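Teleop demos for pan-to-plate: wrist drift near the hob

marrow_7
I'm collecting demonstrations in a simulated kitchen, remote control only, before we move to the real arm at Stisum. The task is to lift one piece of food out of a saucepan and put it on the plate right of the range. I have 70 demos. The policy trained on them reaches the pan and then stalls over the grates. Views from the start of the task, food still in the pan in all three: 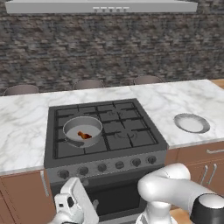
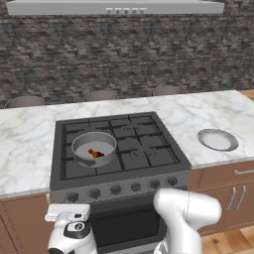
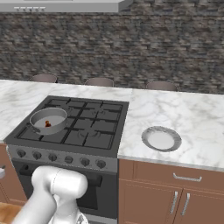
Control is by handheld tracker at 20 Hz, position and orientation both mapped one to one. I recorded in 2 sittings in April and my pauses are long in the first. Should I bin those or trim them?

tallowgate
Trim. A stall over the pan is the usual result of pauses in the data. The policy sees the same picture with a zero action many times over and learns to stay put. Drop every step where the commanded motion is below a threshold, but keep the ones where the gripper is closing.

Briem_user
Disagree with trimming blind. If you cut the pauses you also cut the settling time before the grasp, and the real arm needs that. I would re-record. 70 is a small set and can be replaced in an afternoon.

tallowgate
Settling belongs in the controller. It shouldn't be taught by an operator who stopped to think.

oslip
Check the camera first. The arm covers a good part of the range front in those views. That's harmless for this task, but if it also covers the pan during the reach, the policy is guessing at the moment you say it stalls.

marrow_7
Checked. The pan rim stays in view until the last 3 cm, then the gripper hides the food. There is a wrist camera but I left it out of training.

oslip
Put it back in.

Briem_user
Agreed on the wrist camera. I still say guide the real arm by hand for the final set. With the tracker you feel nothing when a finger touches the pan wall. On the Cerov arm we got cleaner grasps by hand from far fewer demos.

tallowgate
By hand you get the operator's own arms in every camera. You then have to replay each demo to get clean pictures, and the replay doesn't always land on the food.

marrow_7
Trimmed the pauses, added the wrist camera, retrained. It no longer stalls. It now grasps the food and lets go too early, short of the plate. Will vary the plate position and record more. Aiming for 1,000, with the second half by hand if the replay works.

Recent threads
Tracker loses orientation past 90 degrees
Honorska gripper: finger pads wearing unevenly
Replay of hand-guided demos drifts at the elbow
How many operators per dataset?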